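Home Projects Reports Archive Contact

Inventory and Condition of Furniture in the Widness Study Room
Project report, Joris Verbruggen and Nele Vermeulen
Supervisor: Pieter Verschueren
Submitted Nov 1, 2022

1. Purpose

The Widness study room is to be refitted in December. The department asked for a condition record of the existing furniture so that usable items can be kept. The budget for replacement parts is 300 euros. Items that cannot be repaired within that sum are listed for disposal in the appendix.

2. Scope

The record covers office chairs and fixed or freestanding storage with doors. Tables were recorded last year by Edin Mladenović and are not repeated. Lighting and floor covering are outside the scope.

3. Method

Each item was given a number and entered on a form with four fields: type, material, moving parts, defects. Chairs were inspected from the side and from underneath, with attention to the seat mechanism and the armrest fixings. Cabinets were inspected with the doors open. Contents were left in place unless they blocked access to a hinge.

Defects were graded on a three-step scale. Grade 1 is cosmetic. Grade 2 affects use but can be repaired with hand tools. Grade 3 requires a part from the manufacturer. Where the two inspectors disagreed, the higher grade was entered.

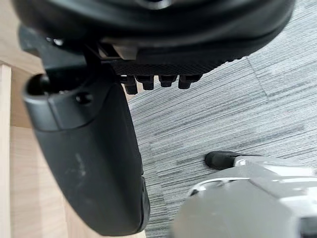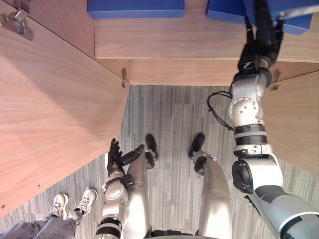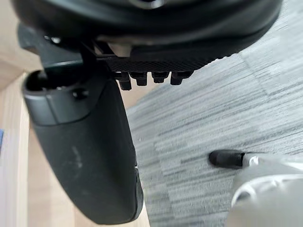
Chair underside (first and third); wood cabinet with the doors open and blue boxes on or behind the shelf (second).

4. Findings

4.1 Chairs

The chair type is black plastic with a curved, molded seat shell. A textured plate sits under the seat, with a row of four short projections along its lower edge. We could not establish from the outside whether these belong to the tilt adjustment or only locate a cover. The form was changed to read "projections, function unknown."

Pale scuff marks on black plastic parts were entered as grade 1. They are faint and do not affect use. Loose armrests were entered as grade 2 and retightened on the spot where the screw could be reached. Item 19 was the only chair given grade 3. Its height lever does not return.

4.2 Cabinets

The cabinets are light brown wood with metal hinges. Empty screw holes in a door were recorded but not graded. Hinge play was checked by lifting the free edge of the door by hand. Item 806 had play in the lower hinge and was given grade 2. Longer screws should correct it.

5. Limits of the record

No load test was made. The seat mechanisms were not taken apart, so internal wear is not covered. Jelle Michiels has asked for a second check of the grade 2 items after repair, using the same form.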